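家の中には、ねじがたくさんあります。いすのうら、ドアのとって、めがねのつるのつけ根。ふだんは目に入りませんが、ねじがなければ、いすの足は外れてしまいます。このページでは、ねじの形と、しめ方と、しまい方を説明します。

## ねじは、まきついた坂道

紙を三角に切って、えんぴつにまきつけてみましょう。紙のななめのふちが、えんぴつのまわりをぐるぐる上がっていく線になります。ねじのみぞは、この線と同じ形です。つまり、ねじのみぞは細い棒にまきついた坂道です。

高いところへ荷物を運ぶとき、まっすぐ持ち上げるのは大変ですが、ゆるい坂をおしていけば、小さい力でも上まで行けます。かわりに、歩く道のりは長くなります。ねじも同じで、何回も回すかわりに、小さい力で強くしめつけられます。

ねじの山と、となりの山との間を「ピッチ」といいます。ふつうのねじは、1回まわすとピッチ1つ分だけ進みます。ピッチがせまいねじは、同じ長さを進むのに、たくさん回さなければなりません。

## くぎとのちがい

くぎは、かなづちでたたいて木に打ちこみます。まわりの木がくぎをぎゅっとおさえるので、かんたんにはぬけません。でも、強く引っぱればまっすぐぬけてきます。

ねじは、みぞが木や金属(きんぞく)にかみ合っています。引っぱっただけでは、なかなかぬけません。そのかわり、反対に回せばきれいに外せます。あとで分解(ぶんかい)したい家具には、ねじがよく使われます。

## 頭の形

ねじの太いところを「頭」といいます。頭の形には種類があります。

- **なべ** 上が丸くもり上がった形です。なべをふせたように見えます。
- **さら** 上が平らで、下が円すいのようにすぼまっています。板にあけたすりばち形のくぼみに入り、頭が表面とほとんど同じ高さになります。
- **六角(ろっかく)** 角が六つあります。スパナではさんで回します。

さらねじを使ったところは、手でなでても引っかかりにくくなります。本だなのたな板のように、物をすべらせて入れるところに向いています。

頭にほってあるみぞにも、いろいろあります。プラスの形、マイナスの形、六角のあな。みぞの形と大きさに合った工具を使わないと、みぞがつぶれてしまいます。これを「ねじをなめる」といいますが、舌でなめることではありません。

## ねじとボルト

「ねじ」と「ボルト」は、はっきり分けずに使われることもあります。ナットと組み合わせて使う太めのものは、よくボルトとよばれます。ナットは、内がわにみぞのある、小さな輪のような部品です。

はさみのまんなかを見てみましょう。二まいの刃(は)が、1か所でとめてあって、そこを中心に開いたりとじたりします。このように、動くものの中心になるところを「支点(してん)」や「じく」といいます。とめる部品の仕事は、かたく固定することだけとはかぎりません。外れないようにしながら、動けるようにしておく仕事もあります。

## たなを組み立てる

例として、高さ179センチの木のたな「コヴビー」を組み立てるときの手順を書きます。箱にはねじが26本入っています。大人といっしょにしましょう。

1. 床に毛布をしいて、板をならべます。
2. ねじを小皿に出します。長さがちがうものは、皿を分けます。
3. 横の板とたな板のあなを合わせます。
4. ねじをあなにまっすぐ立て、まず指で回します。
5. 全部のねじを、軽く入るところまで入れます。
6. 角がそろっているか見ます。
7. ドライバーで、少しずつじゅんばんにしめます。

はじめから1本だけを強くしめると、板がかたむいたまま止まり、ほかのあながずれてしまうことがあります。四すみにねじがあるときは、ななめに向かい合ったものをじゅんにしめていくと、力がかたよりません。

ドライバーは、ねじに対してまっすぐに当てます。回す力だけでなく、おす力も必要です。かたいねじをゆるめるときは、とくにしっかりおします。

組み立てたたなは、たおれないように、大人に頼んでかべに固定してもらいます。かべの中には、ねじがよくきくところと、きかないところがあります。石こうボードだけのところに木ねじを入れても、重いものはささえられません。うらに柱や下地(したじ)の木があるところをさがすか、ボード用の部品を使います。

## どちらに回すのか

ほとんどのねじは、頭のほうから見て、時計のはりと同じ向きに回すとしまります。反対に回すとゆるみます。

ただし、逆(ぎゃく)のねじもあります。たとえば自転車の左のペダルは、逆の向きでしまるようになっています。

## しまい方

あまったねじは、ふたのあるびんに入れておきましょう。小さい弟や妹がいる家では、手のとどかない場所に置きます。口に入れるとたいへん危険です。

ねじ屋のアベナ・チカタさんは、トー通りの店「オシク」で、引き出し326こにねじを分けて入れています。引き出しには太さと長さを書いた紙がはってあります。

「M4」と書いてあれば、ねじの太さがおよそ4ミリという意味です。そのあとに「×20」とあれば、長さは20ミリです。なべねじの長さは頭の下からはかりますが、さらねじは頭もふくめてはかります。板の中に頭まで入ってしまうからです。

家でねじを調べるときは、紙に三つのことを書きます。どこにあったか、頭はどんな形か、みぞはどんな形か。見るだけにして、回さないでください。とくに、コンセントや電気せいひんのねじにはさわらないこと。使っていないねじがあれば、じょうぎの横に置いて長さをはかり、その数字も書いておきます。
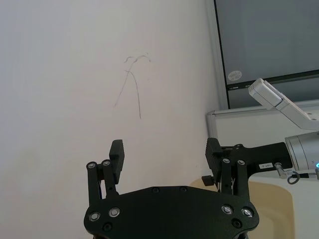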